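From: Thắng Hứa
To: Altach Harbor list
Date: Sat 26 October
Subject: Re: [altach] Direct sales off the dock, the Flarau offer

Ludger Kettler wrote:

> Folks, for those who missed the meeting. Flarau is offering to
> run a direct sales program for our boats starting in November.
> Customers order by phone or computer the night before, the boats
> see the orders on the way in, and Flarau handles the money. They
> take 20 percent. We would need a minimum of six boats signed up
> for the winter. I think it beats what we are getting from the
> wholesale truck and I would like to hear why anyone would say no.
> The state permit already lets us sell whole fish over the rail.
>
> Ludger

Ludger,

You asked, so I'll try.

I read the Flarau packet twice, once at the kitchen table and once on the boat waiting for the tide. It is a nice packet. The part I can't find is what happens to the fish that don't get ordered. If I come in with 600 pounds of scup and the orders add up to 196, I still have a boat full of scup. The wholesale truck is a lousy deal, but it takes the whole catch and it comes in February. Does the truck still stop for what's left over? Has anyone asked the driver? If I were him and six boats started skimming off their best fish for retail, I'd find another harbor to stop at.

Then there's the 20 percent. Twenty percent of what? Page one says "of sales" and the sample agreement in the back says "of order value," and if a customer doesn't show up, those are very different numbers. We all remember the summer we tried selling bluefish out of coolers by the ramp. Half the people who swore they were coming never came, and I ate bluefish until my kids begged me to stop. I want it in writing that a no-show costs me nothing beyond the fish.
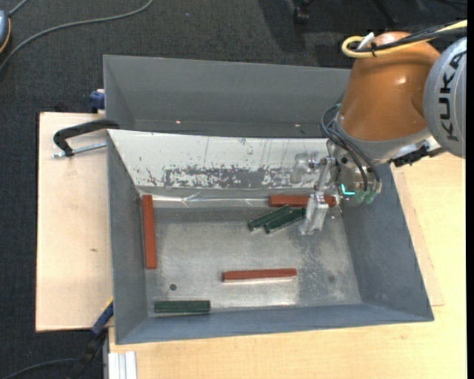 The ordering the night before bothers me too. How do I promise somebody black sea bass at eight in the evening when I haven't set a line yet? The packet says captains "estimate availability." I've been fishing out of here a long time and my estimates are terrible. So are yours, Ludger, no offense. You told me there would be squid all through the first half of the month. What does Flarau do when the estimate is wrong? My guess is they refund the customer and the captain gets a bad mark next to his name, but the packet doesn't say.

About the permit. I don't think it says what you think it says. My copy covers whole fish sold from the vessel to a person who is going to eat it. It doesn't mention a third company taking the payment, and it sure doesn't cover fillets. The pictures in the packet are all fillets. People who order on a computer want fillets. If we have to cut, we need a licensed place to do it, and the only one near us is the room behind the Brurnska building, which hasn't had hot water since the spring. I'd want a letter from the state before I put my name on anything. A phone call with somebody who "didn't see a problem" isn't good enough. I've had one of those calls and I paid the fine anyway.

Parking. I know it sounds petty. We have the lot by the ice house and that's it. On a Saturday with the charter people in, there's no place to turn a pickup around. Where do the customers go? If they park along the road the town will be down here the first weekend, and the town has been looking for a reason.

Now what I like, so you don't think I'm just being sour. Getting paid in 2 days would be a big change for me, if they really do it. I'd also like knowing the price before I tie up, and the truck has never once given me that. And I agree that a lot of people in this county have never had fresh porgy and would buy it if somebody put it in front of them.

But I've seen this kind of thing before. Some of you will remember Xenos. They had a packet too, and jackets. They signed boats in the fall, the first few checks were fine, then the checks got slow, and by spring the phone number didn't work. I was out less than most because I'd only given them one trip a week. I'm not saying Flarau is Xenos. I'm saying I asked the Flarau fellow at the meeting which other harbors they work with now, and he talked for a good while and I went home without the name of a harbor.

So here is where I am. I won't sign for the winter. I would do a four-week trial, one trip a week, whole fish only, with the no-show question settled on paper and the names of two captains somewhere else I can call. If they won't agree to a trial that small, I'd like to know why not.

Ludger, can you send the list the full agreement and not just the sample pages? Mine skips from page four to page seven. Also whoever borrowed my hand truck from beside the ice house, I need it back before Monday.

Thắng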